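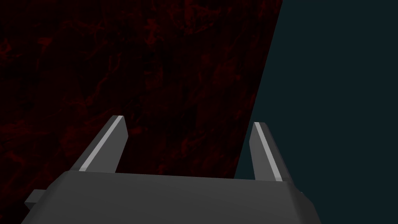 The Last Ferry to Osemham

The ferry from Gravell left at ten past four, and she had missed it by the length of the car park. The man in the ticket office said there would be another at six if the wind dropped. He had already put the lid back on his sandwich box.

She sat in the shelter with her mother's clock on her knees. It was wrapped in a bath towel, and every so often it gave a dull knock, as if something inside wanted to be let out. Leemans had offered her 90 pounds for it that morning. They had offered 345 for the table, and she had taken that without arguing, and then stood in the street feeling sick.

A boy came in out of the rain and asked what was in the towel.

"A clock," she said.

"Does it work?"

"When it wants to."

He thought about this and ate some crisps. His father was on the six o'clock, he said, coming the other way, from the Willus side. He had been gone since March.

At half past five the wind was still up. The man came out of the office and wrote something on the board, rubbed it out with his sleeve and wrote it again. She didn't get up to read it. The boy did.

"Seven," he said, and sat down again, nearer this time.

She unfolded a corner of the towel — the clock had stopped at eight minutes to two — and let him turn the key.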